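October, evening

Recycling again. Day 14 of Audrey-Anne's great household plan, and I remain unconvinced.

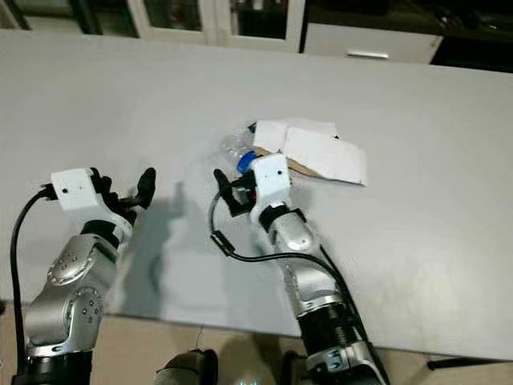 Do the caps stay on the bottles or come off? On, says the Dustdale leaflet, after the bottle is emptied and squashed a bit, though last year's leaflet said off and I saved it to prove I'm not losing my mind.

So I have been screwing caps back on. I had a whole jar of them on the windowsill, blue mostly, from the months when they were contraband. I asked Keerthana whether I had to marry each one to its proper bottle and she said any cap that fits. Half of them don't fit anything. I suspect they'll go in the trash when she isn't looking.

Then paper and cardboard. They're supposed to go together now, flattened, but white office paper can be kept apart "where convenient." Convenient for whom? I laid a couple of sheets on the cardboard, looked at them, and could not see what anybody gains by my moving them to a second pile. Audrey-Anne moved them to a second pile. Rodel came through looking for the scissors and put them back. I said nothing and drank my coffee.

I read the rest of the leaflet while the coffee lasted. It claims the average home in Dustdale throws out 802 bottles a year. I don't believe it. We would need to be drinking all day long. Severino says they must be counting shampoo and dish soap, and he may be right, but then they should say so. There is also a picture of a park bench in Stiltesar supposedly made out of 300 of them. I have sat on that bench. It's slippery and it holds the rain.

What bothers me more is where it all goes after the truck. Tianyou used to drive for the depot at Skikent and he swears a good part of it got tipped in with everything else whenever the sorting line was down, and the sorting line was down a lot. Audrey-Anne says that was years ago and they have new equipment. She got this from the leaflet. The same leaflet that thinks we go through 802 bottles.

I'm still doing it, for the record. The deposit money is real enough, I'll give them that. The machine at the Yan market took our last bag and printed a slip for less than I'd figured, and it spat two bottles back at me for being crushed. Crushed is what the leaflet told me to do! The woman at the register said deposit bottles should be left whole and only the no-deposit ones squashed. Where is that written down? She didn't know either.

Rule as of tonight, then: leave them round, lay them on their sides, check the label, cap on. Flat cardboard against the wall by the back door. Paper wherever Audrey-Anne wants it. Ask Keerthana if milk cartons count as cardboard, and get her to show me where it says so.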